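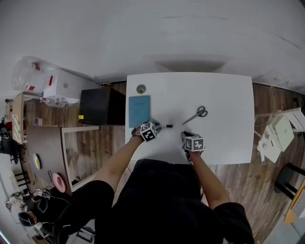

How many demonstrations do I need before my robot can learn a simple tabletop task, and should I record them by hand or by remote control?

Plan on at least fifty good demonstrations for one short task with the objects in more or less the same places, and a few hundred if you want it to cope with objects being moved around. Recording by hand is faster and feels more natural, remote control gives you data that matches your robot exactly, and plenty of people use a mix of the two.

Posted in: Teaching by demonstration > Getting started

Deepika Chacko

Hi all! First post, long time reader. I've got a pair of small arms set up on a desk and I want to teach them to tidy up stationery: pick up a pen, put it in a cup, move a notebook to one side, that kind of thing. Two arms, two simple grippers, one camera up top looking down and one on each wrist.

So far I've been driving the arms with a leader-follower rig (I move a small pair of arms, the big pair copies). I have 73 recordings of "pen into cup". I trained on those over a weekend and the result is sort of wonderful and sort of terrible. The arm goes to the pen every time. It closes in the right spot maybe half the time. Then it hovers over the cup for ages like it's trying to remember what it came for, and either drops the pen or just stays there.

What I can't decide is where to put my effort next. Do I keep going with the rig and record a few hundred more? Or do I switch to recording my own hands with some kind of tracking, which looks so much quicker? I can do a pen into a cup in two seconds with my hand and it takes me close to fifteen with the rig. My wrists hurt after an hour of the rig, too.

Also, does it matter if I'm a bit sloppy? Some of my recordings have a fumbled grasp in them and then I go back and get it. I left those in.

Thanks in advance, this forum has already saved me so much time!

Riaan Dlamini

Welcome, and what a great first project. Pens are a lovely thing to start with because they're harder than they look. They roll, they're thin, and which end you grab matters the moment you want to put one in a cup.

Let me start with the hovering, because I think I know that one. Look at your recordings and watch what YOU do above the cup. I bet you pause. Everybody pauses with a rig, because you're looking from the side and trying to line things up, and you hold still for a second or two while you make up your mind. The robot sees dozens of recordings where the right thing to do above a cup is nothing at all, and it learns that beautifully! Mine did exactly the same with a screwdriver and a tray, and I spent days blaming the network.

Two things helped me. First, trim the pauses. I wrote a small script that drops any stretch where none of the joints and neither gripper is moving by more than a hair, keeping a few frames at each end so the gripper has time to close. Be careful around the grasp itself, since a closing gripper with a still arm isn't a pause. Second, practice before you hit record. I do ten or so runs with nothing saving, just to get the movement smooth, and then record in short sessions. Twenty minutes, then a break. Your wrists will thank you, and the recordings made in minute fifty are never as good as the ones from minute five anyway.

On sloppiness: keep the recoveries, lose the chaos. A fumbled grasp where you back off, line up again and get it is really useful, because your robot is going to miss and it needs to have seen what to do next. What you don't want is a run where you bumped the cup, chased the pen across the desk and gave up. My rule is that if I'd be happy to see the robot do it that way, it stays in. If there's a miss at the start, you can also cut the recording so that it begins just after the miss, with the gripper in the wrong place. Then it learns the fix without learning the mistake.

Now, rig or hands? With the rig, every number you save is something your arms can do, because they did it. The joint angles are right, the gripper opening is right, and the camera sees the real gripper touching the real pen. When you record your hands, you get the path of the hand through space and you have to turn that into arm motion afterward. Your hand can turn in ways your gripper can't. You've got five fingers and it has two. You'll pinch a pen, roll it a little between your fingers to bring the tip around and never notice you did it, and there is no way for a two-finger gripper to copy that.

But the speed, oh, the speed! Once I had hand tracking working I could get through an afternoon's worth of rig recordings before my coffee was cold. And the motions are so much nicer to look at.

If I were you I'd do this:

Take your 73 recordings, trim the pauses and retrain before you record anything new. It costs you one night and you may be surprised.

Then look at where it fails and record for that. If it misses pens that lie at a steep angle, do thirty with the pen at steep angles. Don't just repeat the easy ones.

Move things a little between every run. Turn the pen, slide the notebook, shift the cup by a hand's width. Take the cap off the pen sometimes. My first set had the cup in the same place throughout and the robot would happily place a pen into thin air when I moved it.

Only then think about hands.

Good luck and please post a video when it works. I love these.

Deepika Chacko

Oh no, I went and looked and I pause over the cup in nearly every single one. There's one where I sit there for six seconds! Trimming tonight. Can you say a bit more about the hand tracking though? I'm so tempted.

Riaan Dlamini

Ha, I knew it! Sure.

The version I've used is marker cubes on the backs of both hands, with the printed square patterns on each face, and a camera at head height looking down at the table. The cube gives you the position and angle of the hand in every frame as long as the camera gets a decent view of at least one face. Two faces is a lot steadier. With one face only, the angle sometimes flips back and forth between two answers and your hand seems to twitch, so filter for that.

Some things I learned the slow way:

Strap it down properly. If the cube shifts on your hand halfway through a session, everything after that is off by the same amount, and you won't see it until the robot closes on air next to the pen. I touch the same spot on the table with the same fingertip at the start and end of every batch and compare the two.

Print your markers matte. Glossy paper under a ceiling light washes out.

Measure the cubes after you've printed and glued them, then put the real size in your settings. The printer shrank mine slightly and every distance came out wrong.

Pick up things the way your gripper would. Thumb and one finger, from above, no rolling. It feels silly for the first dozen or so and then it becomes a habit. I caught myself doing it with a fork at dinner.

Slow down! You can do it in two seconds but your arms can't, or shouldn't. I aim for four or five. You can stretch the timing in software, but a fast hand also blurs the markers and you lose frames right in the middle of the reach, where you need them.

Remember that the cube tells you where the hand is and nothing about whether the fingers are open or closed. You need something else for that. I started out marking the grasp by hand afterward, which is fine for fifty recordings and miserable for five hundred. Now I use a finger tracker on the video and fix the bad ones.

And keep both hands honest. When I'm working with my right hand, my left tends to wander in and steady things, and then the robot needs a second arm for a one-arm job. If you want two-arm behavior, great, you have two arms, so plan it: left holds the pen while right pulls the cap. Otherwise park the spare hand in the same place each time.

Arnau

I'm going to disagree a little with the "only then think about hands" part, in a friendly way.

We did a desk tidying task much like this one in July with a much bigger pile of data. 3,538 clips of hands in total, from several people, and 621 recordings made with the rig on the real arms. Training on the hand clips first and then finishing on the rig recordings was clearly better for us than the rig recordings alone. The big win was with object positions it hadn't seen. Reaching got a lot more reliable. Grasping hardly changed, and I put that down to fingers and grippers being so different.

So I'd say start collecting hands early, since it's cheap, and let it help with the reaching. Just don't expect it to fix the half of your grasps that miss. For those you want rig time, and maybe softer finger pads. What are your fingertips made of? Bare printed plastic on a smooth pen barrel is a rough way to live. I put a strip of rubber on mine and it did more than a week of recording.

Also, scissors. If you're going to add scissors to the desk, record them as their own task. They look different from every side, they open when you lift them by one handle, and mixing them in with pens made both worse for us until we had plenty of each.

Deepika Chacko

Bare printed plastic, guilty as charged. I've ordered rubber pads.

Update on the trimming: I retrained overnight on the same 73 with the pauses cut and the hovering is almost gone!! It goes over, it opens, the pen drops in. I made a noise that woke up the dog. It still misses the grasp when the pen points away from the arm, so that's what I'm recording next, with the rig, in twenty minute chunks. Then I'm printing some cubes.

Grillau

just use more data

Riaan Dlamini

So happy to hear that, Deepika! For pens pointing away from the arm, check that your wrist camera can still see the tip when the gripper is turned. On mine the finger hid it completely and I had to tilt the camera mount by a few degrees. If you do move the camera, do it before you record the new batch, and note down in your log which recordings came from which mount.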